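Forums > Home Robotics > Good Practice

Who gets to say stop? Rules for a two-armed robot doing laundry in a lived-in flat 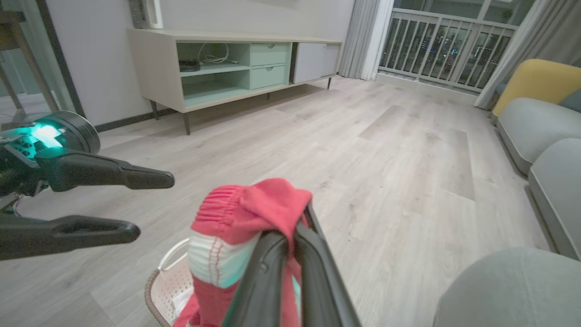 Raluca Coman

We're writing house rules for evening sessions. Clothes go in the basket, basket sits on the floor, sofa and balcony door are close by, and people do still want to use their own living room. The Godidside draft runs to 15 pages and says "maintain appropriate separation" on most of them. What do you lot have on paper that somebody has read? Also, do both arms count as live when only one is holding anything?

3 shares

Darius Sima

Yes, both live. The arm that's just hovering is the one people lean past.

Ours at Kullholm fits on one sheet:
— Two people present, one with a hand on the stop and no phone in it.
— Speed capped at 300 mm/s near anyone. Feels glacial. You'll cope.
— Anything dropped on the floor stays there until both arms are parked. Yes, even a sock.
— Check pockets, drawstrings and loose elastic before the garment goes in the pile.
— A coloured light on the wrist is not a safety rating. Read the manual for what it means on your unit.

Do a proper risk assessment as well. The sheet is what's left after you've argued about it.

2 comments

Kunell

just use common sense mate, it's laundry

Văduva

Common sense put my sleeve in a gripper. I'd add "no reaching into the basket" to Darius's list, in large type, and tape it to the basket.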